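机器人怎么学会摘果子？——跟我们去看一次开放日

小朋友，你吃草莓、葡萄或者樱桃的时候，有没有想过它们是谁摘下来的？大多数时候是人，一颗一颗用手摘的。不过现在有一些工程师正在教机器人干这件活儿，而且教得特别认真！

八月里，一个叫Jureo的机器人工作室办了开放日，早上九点开门，谁都可以进去看。我们编辑部也去了，带着小本子，还带了一大堆问题。回来以后我们把看到的、听到的写成了这篇文章。如果你家附近也有这样的开放日，读完你就知道该看什么、该问什么了。

先认识三个词

进门以后有一位讲解员，她叫尼尔米尼·保罗（Nilmini Paul），说话很快，手也跟着比画个不停。她说，要看懂机器人，先得记住三个词：看、想、动。

“看”靠的是传感器。传感器就像机器人的眼睛、耳朵和皮肤。最常用的是摄像头，它把光变成一大串数字。对机器人来说，一颗红果子并不是“好吃的东西”，而是一堆代表红色的数字挤在一起。

“想”靠的是计算机。计算机拿到那一大串数字以后，要回答好几个问题：果子在哪儿？离我有多远？前面有没有枝条挡着？熟了没有？

“动”靠的是电机。电机一转，胳膊就抬起来，手指就弯下去。一个机器人身上有很多电机，每一个都要听指挥，谁也不能抢跑，谁也不能偷懒。

看、想、动，做完一轮马上又来一轮，一秒钟里可以转好多圈。你伸手去拿桌上的杯子时，你的身体也在这么干，只是你太熟练了，根本感觉不到！

不信的话，现在就试一试：闭上眼睛，去拿旁边的一支铅笔。是不是手伸出去以后有点犹豫？那就是“看”这一步被关掉了，“想”和“动”都跟着慌了。

胳膊上有几个关节？

开放日上有两条机械臂可以让大家近距离看，工作人员给它们起了名字，一条叫Arroyo，一条叫Delik。Arroyo是“姐姐”，年纪大一点，动作稳；Delik是新来的，动作快，有时候会突然停下来“思考”，逗得一个小弟弟哈哈大笑。

Arroyo有6个关节。为什么要这么多呢？你可以用自己的胳膊做个实验。把胳膊肘和手腕都绷得直直的，假装它们不会弯，再去摸自己的鼻子。摸不到吧！关节少了，很多地方就去不了。有了6个关节，机械臂就能把手送到身边空间里的一个位置，还能让手朝着想要的方向：朝上、朝下、斜着、侧着，都行。

果子可不会乖乖地排好队等人来摘。有的躲在叶子后面，有的挂在细细的藤上，有的跟别的果子挤成一团。要是手只会从正上方往下抓，就会把叶子也抓下来一大把。所以工程师要让机械臂学会“拐弯”，从没有枝条的那一边绕进去。

绕进去的路叫做“路径”。计算机会先在脑子里（它的脑子就是芯片）画出好几条路，再挑一条不会碰到东西的。你玩过迷宫游戏吧？差不多就是那样，只不过这个迷宫是立体的，风一吹，墙还会动！

手指才是最难的

参观的队伍走到种着植物的架子旁边，大家就都不肯走了。红红的果子一串一串挂在细藤上，机器人的手指伸在旁边，指尖是黑色的，圆圆的。

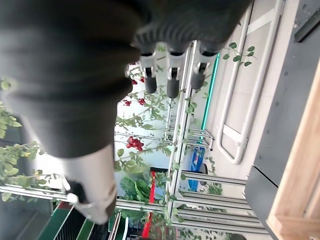

尼尔米尼·保罗提醒大家，抓东西这件事，人类的小宝宝也要学很久，所以别嫌机器人慢。她又补充说，抓得太松，果子会掉；抓得太紧，果子会变成果酱；要刚刚好，就得让机器人一边抓一边感觉，感觉不对马上改。

这番话让我们想了很久。“一边抓一边感觉”，说起来只有几个字，做起来可要费大力气。

我们来拆开讲一讲。你捏着一颗葡萄的时候，手指的皮肤会告诉大脑：现在用了多大的力，葡萄有没有往下滑，皮是硬还是软。大脑收到消息，立刻调整手指。机器人要做到同样的事，一种办法是在指尖装上力传感器。力传感器里面有一小块材料，被压到的时候会变形一点点，电信号也跟着变一点点，计算机就知道压力有多大了。

还有一种办法是看电机。手指合拢时如果碰到了东西，电机就会转得更吃力，用的电也会变多。计算机盯着用电的多少，也能猜出手指有没有碰到果子。聪明吧！

那么，机器人的手指应该有几根呢？答案是：看它要干什么活儿。只有两根手指的手像夹子，结实、简单、不容易坏，夹盒子很拿手。手指多一些，就可以把圆圆的东西围起来，让它不容易滚走。可是手指越多，电机越多，要算的东西也越多。工程师总是在这里左右为难，吵得热火朝天，吵完了又一起去吃午饭。

手指的表面也有讲究。太滑了抓不住，太粗糙了又会磨伤果皮。你可以在家里找一副橡胶手套，戴上以后拿一个苹果，再脱掉手套拿一次，比比看有什么不一样。

机器人怎么知道果子熟了？

这是现场被问得最多的问题。一个扎辫子的女孩举手问：“它又不能尝一口！”

说得太对了，机器人没有舌头。它主要靠颜色来判断。很多果子没熟的时候是绿的，熟了会变红。可是光看颜色会上当：傍晚的太阳会把所有东西都照得发红，彩色的灯光也会让果子变个样子。还有，旁边要是放着一个红色的水桶，机器人会不会以为那是一颗超级大果子？

真的会！所以要给它看很多很多照片，让它慢慢分清楚。工程师们把这件事叫做“训练”。Jureo的训练是这样做的：先由人在照片上把果子一颗颗圈出来，写上“熟”或者“没熟”，再让计算机自己找规律。Arroyo最早的一批练习照片有510张，晴天的、阴天的、开灯的、关灯的都有。

510张听起来很多，对计算机来说却只是热身。后来它们又加进了更多照片，还特意放进去一些“捣乱”的，里面有红手套、红夹子，还有小朋友的红帽子。看得多了，机器人就不那么容易上当了。

这跟你认字有点像。刚开始认“大”和“太”的时候总会弄混，见得多了，一眼就能分出来。

摘果子比赛：人对机器人

下午有一场小比赛，是大家盼了一整天的。用的是工作人员做的练习果子，软软的，用小磁铁挂在绳子上，摘坏了也不心疼。一边是Delik，另一边是一位自告奋勇的爸爸。

哨声一响，爸爸的两只手飞快地动起来，一把一个，一把又一个！Delik这边呢，先看一看，想一想，再慢慢伸出去，轻轻一合，往后一拉，摘下来了，放进篮子，再回来看一看。

比赛结束，爸爸摘了77个，Delik摘了6个。

全场都给爸爸鼓掌，接着又给Delik鼓掌，鼓得更响！尼尔米尼·保罗请大家看看篮子里面。Delik摘的那几个，一个都没有捏扁。爸爸的篮子里有几个已经变了形，他自己不好意思地挠了挠头。

机器人现在比人慢得多，这一点工程师们大大方方地承认。他们希望有一天机器人能在天还没亮的时候先干一部分活儿，那时候很凉快，果子也新鲜，等人来上班了，再一起把剩下的摘完。还有一些特别高的地方、要一直弯着腰的地方，也想让机器人去试试。

在机器人旁边要守的规矩

机械臂看起来安安静静，力气可不小。开放日上有几条规矩，讲解员带着大家大声念了两遍：

地上画了黄线，脚不能踩过去。
机械臂不动的时候，也不能伸手去摸。它也许正在“想”下一步呢。
长头发要扎好，围巾和带绳子的帽子先收进书包。
看到红色的大按钮，先别按！那是急停按钮，由工作人员负责。
有不舒服或者害怕的感觉，马上告诉大人。

急停按钮很值得多说两句。它按下去以后，机器人会立刻停止动作，不管正在做什么。它通常又大又红，为的是让人在着急的时候也能一下子拍到。商场的自动扶梯旁边也有类似的按钮，下次你可以找一找（只看，不按）。

在家也能做：纸手指

开放日最后有一个手工角，用的是Brarico的材料包。没有材料包也没关系，家里的东西就够了。

你需要准备：一张硬卡纸，一根吸管，一段棉线，胶带，还有一把安全剪刀。

第一步，在硬卡纸上画一根又长又宽的手指，剪下来。
第二步，在手指上折两道折痕，就像你自己的手指关节那样。
第三步，把吸管剪成三小段，用胶带贴在手指的同一面，每一节贴一段，折痕的地方要空出来。
第四步，把棉线从吸管里穿过去，线头用胶带牢牢粘在指尖。
第五步，捏住手指的底部，轻轻拉线。

手指弯了！这根棉线就好像你身体里的肌腱。有些机器人的手指也是这样用线拉动的，电机藏在手掌或者胳膊里，手指就可以做得又细又轻。

如果你的纸手指弯不动，检查一下折痕压得够不够深，吸管有没有挡住折痕。如果它弯下去以后直不起来，可以在背面贴一根橡皮筋，让橡皮筋把它拉回去。

做好一根以后，再多做几根，把它们贴在一个纸杯上，试试能不能抓起一团纸巾。抓起纸巾以后，再挑战乒乓球。乒乓球很难，我们编辑部试了一个下午，球滚到柜子底下去了，用尺子才拨出来。

几个还没来得及回答的问题

开放日结束的时候，留言板上贴满了小朋友写的问题。我们抄了几个回来，能答的先答上。

机器人会累吗？
它不会像我们一样觉得困，但是零件会磨损，电机用久了会发热，所以也要休息和检查。

机器人会把虫子也摘下来吗？
有可能！如果虫子正好趴在果子上，机器人多半不会发现。怎样让它认出虫子，也可以靠训练来解决。

下雨了怎么办？
电子零件怕水，很多机器人要穿上“雨衣”，也就是防水的外壳或者布套。镜头上沾了水珠也很麻烦，看什么都是花的。

我长大以后也能造机器人吗？
当然能！喜欢拆东西、喜欢画图、喜欢种花、喜欢算数，都用得上。Jureo里有一位工程师小时候最爱做的事是照顾番茄，现在她负责告诉大家，藤会往哪边长。

机器人有没有摘错过？
有，而且摘错过很多次。工作室的墙上专门有一块地方，用来记它犯过的错，最上面一行写着：“把叶子当成果子，抓了三回。”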